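August 20, 2019

Second day of the gripper bake-off, Borkari fingers on the arm this morning, Drilwood pads waiting their turn in the drawer.

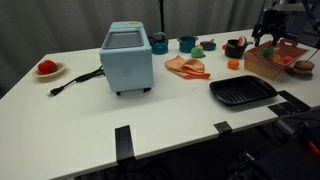
Tarek Qaisi thinks we should stop scoring drops and score regrasps, on the grounds that a gripper that fumbles and recovers is worth more than one that never tries anything hard. He said this at 9, before coffee, and he had a spreadsheet.

So I redid the sheet. 300 grasps per gripper was the plan back in May, when the plan was written by people with no play food in their lives. Plush is the great leveler. The Borkari closes on a stuffed tomato as if it had been personally insulted, and the force reading climbs to 477 on whatever unit the Azar controller believes in today. The manual offers two answers. I wrote down the number and left the column heading blank.

The grill pan is still my enemy. It's flat and low, and the fingers want something to get under. The towel I don't mind so much - you can be wrong about a towel by a good inch and still come up with towel.

Arkbridge wants a recommendation by the end of the month. Mine at present is lunch. Pads go on after that, if I can find the small hex key.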